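The Trial Kit

Érica Marinho had the Mamero kit for five days before she wrote to Griltgate. 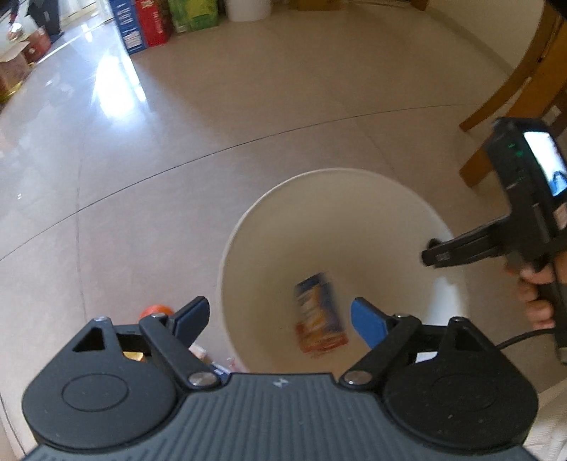
The Letter

"Dear Mei Ruiz-Ortega," she wrote. "Your leaflet promises 200 pick-ups on one charge. We have tried it over the bin, on the tiles, with small packets. My wrist is tired but the fingers close well."

She stopped and read it again. It sounded too kind. The price was still too high for a shop in Pancombe, and her brother wanted the cheaper one from Arruda.

"The handle is heavy after lunch," she added. "Can we keep it until February?"

The answer came in the evening. It had four words.

"Yes. Send me numbers."

Érica put the kettle on and went to look for a pencil.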